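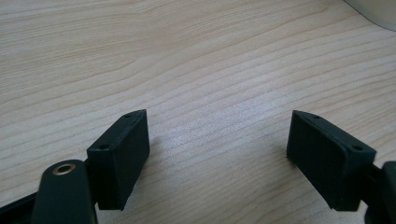 According to Nelly Ríos, the old battery packs at the Cernport depot should not go to recycling yet, and many members agreed with her in July. Most of the packs still hold enough charge for slow work, such as storing solar power at night. Our Llanos group will now test four of them for 40 days. Each pack has done roughly 1000 cycles in delivery vans - we want to know how many more it can give. Results will come in the next newsletter. If you have a spare charge meter, please write to Aníbal Apaza.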